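Writing the Rules for a Laundry Robot
Project report, semester two
Submitted Fri 17 August

So I went into this project thinking I'd be programming. I like programming! What I did for most of the winter was write rules, argue about rules, cross them out and write them again, and I've come out the other end much more interested in safety practice than I ever planned to be.

The job came from the Wumton lab, which has a robot arm with a two-finger gripper that's learning to pick up clothes and put them in a basket. People guide it through the task by hand, the recordings get saved, and the learning side of the lab uses them later. The lab had a target of 1000 recordings and a one-page sheet of instructions called the Howells sheet (after the building, as far as I could find out). My task was to turn that sheet into a proper set of working rules, try them, and report back.

What the old sheet said

Not much. It said to keep clear of the arm, to press stop if anything went wrong, and to "reset the area between runs". That last one caused more trouble than the other two put together. Reset it to what? One person put the basket back on its mark and left the clothes wherever they'd dropped. Another folded everything (very kind, no use at all). When I went through the first 374 recordings I kept finding batches where the starting layout had drifted, and there was no note anywhere to tell me if that was on purpose.

I read a fair bit before changing anything. The general idea in the industrial robot standards is that you look at the whole setup and the people in it, then deal with the biggest risks first, and design them out if you can. A warning sign comes well down the list. Our sheet was pretty much all warning sign. I also got hold of the Drastex operator guide, written for a warehouse picking line, and pinched its layout – one page per stage, short lines, a box to initial.

The new rules

I ended up with 20 rules, split into before, during and after. I won't paste them all here (they're in the appendix), but these are the ones people asked me about:

Before a run, test the stop button. Every session, even if you used it an hour ago.

No lanyards, loose sleeves or dangling hoodie strings near the gripper.

Nobody reaches into the basket while the arm is live. If something needs straightening, pause the arm, say "paused" out loud, then reach.

Check the floor for anything small before starting, and write down what you move.

If a run goes badly, keep it and label it. Don't quietly delete it. 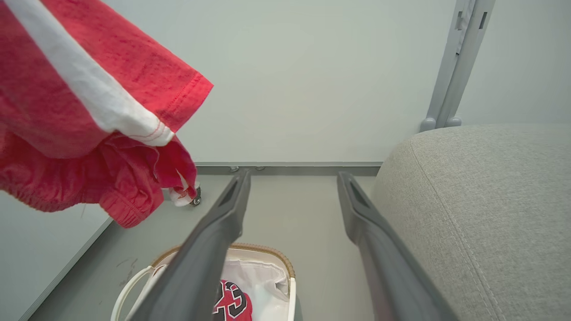

The reaching-in rule was the one I got the most grumbling over, and I get it. Clothes are soft, the arm moves slowly, and your hand just goes out to fix a twisted sleeve before your brain has caught up. I did it myself in the first trial session, with the rules on a clipboard under my other arm. After that I moved the line to the top of the page and made it bigger.

How the trial went

We ran 25 sessions under the new rules. The forms came back filled in for nearly all of them, and the start layouts were far easier to compare. Sessions did take longer to set up, and I think two of the rules could be joined together. The labelling rule still needs work too – people don't agree on what "went badly" means, and I left that too vague.

I also can't say the rules made the room safer in any way I could measure. We had no injuries before and none during, so there's nothing to compare. What I can say is that people paused the arm more often, and they said so out loud.

If I had another semester I'd try the same pages on the Prundano cell next door, where the arm is bigger and the sleeve problem would be a lot more serious. I'd also get the people doing the sessions to help write the rules from day one. I left that until August and the best suggestions all turned up in the final fortnight, including the one on labels, which is still sitting in my notebook waiting to be typed up.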